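The Drawer at the End of the Kitchen

Every home I have lived in has had one drawer that gave up. Ours is the bottom one, left of the stove, and it has not closed properly since June. Inside are takeout menus from a place called Intarasuk, which moved across town two leases ago, and a key that fits no door in the building. I have tried it on all of them.

I set out to empty the thing on 17th July, with a trash bag and what I believed was resolve. By lunch I had thrown away 5 rubber bands and read the entire manual for a Flustier rice cooker we gave to my sister-in-law. It runs to 267 pages, in a great many languages, and the English section warns you twice not to cook the manual.

The trouble is that each object makes its case. A spare knob might belong to something. A charger with a plug like a tiny harmonica might be the only one of its kind left in the state. You put it on the "maybe" pile, and the maybe pile goes back in the drawer, slightly neater and somehow taller.

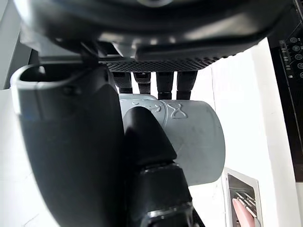 A firm grip on a gray cylinder.

Professional organizers have views on this, and they will come to your house and share them. The Allance Method, a weekend course I took at a cost of $419, asks you to hold a thing and say out loud what it is for. I held a plastic elbow and said "plumbing" in a voice that convinced neither of us. The instructor told me to thank it and let it go. It's in the drawer.

My neighbors in Worov Heights are more ruthless. The couple downstairs moved in with two suitcases and a lamp, and they keep their batteries in a box marked "batteries." I find this unsettling, though I did go down there last week to borrow a pair of double-A's. We had plenty upstairs, of course. I just couldn't get the drawer open.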